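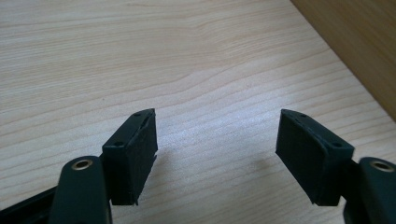

Last updated: 9 August 2019

Kitchen & Table > Storage > Reviews

I've had the Janden tea chest since December, and I do love it! My old tin held plenty, but you had to dig (and I always dug up chamomile). With a lid you can see through, I reach for the right packet most mornings, and the compartments keep my mint from flavoring everything else.

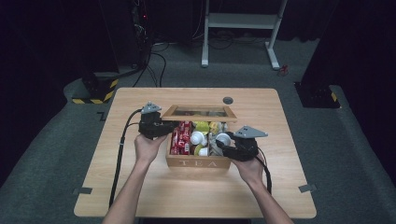 Filed under: Tea Boxes

My one grumble is the hinge, a little stiff on mine. Four stars from me.

Yvonne Garside

2 comments | 200 shares

Related:
Bronley tea tins
Stockdale mug rack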